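PKG 282, Week 6 handout. Bontu Seyoum, Dornberg Hall, Bustbridge. Bring this back next week, ideally without coffee on it.

# Putting the phone back in the box

Last week we took things out of boxes, which people enjoy and are good at. This week we put them back. Attendance has historically been lower.

The reading is Okonkwo, chapter four ("The Return Trip"). If you only get through part of it, make it the section on trays. If you only look at the figures, I will be able to tell from your answers, as several of you demonstrated in February.

## 1. Why repacking is its own problem

A retail phone box is designed to be opened once, slowly, by someone who has just spent a lot of money. The lid fits closely so that it slides off at a dignified pace. Everything inside faces up and lies flat. All of this works against the person going the other way.

Who goes the other way? More people than you'd guess:

- customers returning a phone
- shop staff re-boxing a display unit
- repair desks
- refurbishers
- people selling a phone to a stranger, who have just remembered that the box adds value and is in a closet somewhere

Our running case is Noniria, a refurbisher that logged 3,724 phones coming in with their original packaging. Of those, 184 arrived with the phone in upside down, in the wrong box, or on top of the tray it was supposed to be under. You may find that number small. The person at the receiving bench did not.

## 2. The phone as a thing to be packed

Forget the screen for a minute. For packing purposes a phone is a thin slab with rounded corners, and almost everything that matters to us happens at the edges. The edge is where you pick it up, and it's where the cavity wall touches. It is also where scuffs turn up first, and where the buyer will look for them under a desk lamp.
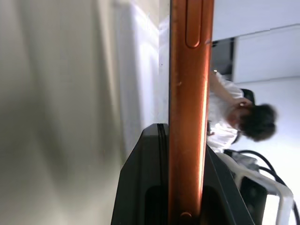 *Fig. 1. A long edge, copper-orange and glossy. Note the rounded slot outline and the small pale mark on the finish.*

Three questions to ask of any edge before you design something to hold it:

1. **What sticks out or sinks in?** Buttons, trays and seams all need clearance. A cavity cut to the nominal outline will press on every one of them, and somebody's phone will spend a week in transit with its volume held down.
2. **How shiny is it?** A glossy edge shows wear that a matte one forgives. The pale mark in Fig. 1 is tiny, could be a speck or a scuff, and is the only thing you'll see from now on. Wipe first, then decide. The intake form has one box for "dirt" and a different one for "damage," and they lead to very different prices.
3. **Where do the fingers go?** If the cavity is as deep as the phone is thick, the answer is nowhere. You need a finger notch, a pull tab, or a customer willing to turn the whole box over above a bed.

Okonkwo calls the third one "the exit allowance." I call it the bed test. Use Okonkwo's term on the exam.

## 3. Laying out the work

Before anything goes back in, it all comes out and gets laid where you can see it. Students resist this step. They have one hand in the box and the lid under an elbow, and they feel they're making progress.

Suggested layout, left to right for right-handed people (reverse it if you like, but then leave it reversed):

| Spot | What goes there |
|---|---|
| Far left | The phone, flat, with space to get at both long edges |
| Center left | Insert tray, recess up |
| Center | Box base, open |
| Right | Lid |
| Back | Tape, labels, anything closed or finished |

The back row is for things you don't want to touch by accident. Tape especially. A roll of tape kept in the working row will end up on something before you've decided to tape it.

## 4. Matching the phone to the box

A box is a claim about its contents, and on most phone packaging the loudest part of the claim is the picture. Buyers read it before the label, and so do tired people at packing benches. The trouble starts when there is more than one phone on the table. We have an orange-copper phone lying flat on the left, a second phone face-up in the open white box, and at the back a closed-looking argument waiting to happen: a white box with a small Apple logo and a picture of a dark blue phone back. Whatever belongs in that one, you'd want a good explanation before putting the orange phone in it. The face-up phone is harder. With only dark glass showing you can't tell its color, so the picture is no help and you have to lift the phone out or read the label.

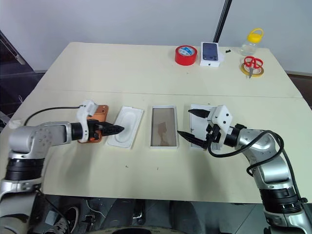
Trays deserve a slower look than they usually get. A molded tray has a right way up and usually a right way round, and the maker assumes you'll know both. Beginners treat the recess as decoration. It is there to hold a shape, and if you can't say which shape, you aren't ready to put the tray back. The white one beside the orange phone has an oval recess, so start there: find what's oval, or find out what used to be. Further right is a white piece that could be a lid or could be another tray, half hidden, and your notes should say exactly that until you've picked it up. "Lid (?)" is a perfectly respectable entry. "Lid," written with confidence over a tray, is how Noniria acquired a shelf of boxes with no tops.

## 5. The sequence

Okonkwo gives a longer version. This one fits on a bench card.

1. Lay everything out. Yes, everything.
2. Read the label on the box. Read the model on the phone. Say them out loud if you're alone, or quietly if you aren't.
3. Wipe the edges, then the glass.
4. Accessories and paper in first, if they live at the bottom.
5. Tray, right way up. Press the corners.
6. Phone. It should drop the last bit by itself. If you're pushing, stop -- something is underneath it.
7. Lid on, both hands, and let the air out. Do not lean on it.
8. Tape last, and only on the outer carton. Tape on a retail box takes the white finish off with it, and the box then looks like it's been in a fight.

## 6. For next week

Find a phone box at home (you have one; everyone has kept one, for reasons they can't defend). Sketch the inside from above and mark every place a finger can get under something. Then repack it twice, once with the lights on and once with your eyes shut, and write a page on where your hands hesitated.

If the box is empty, use a bar of chocolate of similar size. Please record whether the chocolate was returned to the box.

Office hours are at 4 p.m., Dornberg, second floor, the door with the cartons in front of it -- knock loudly.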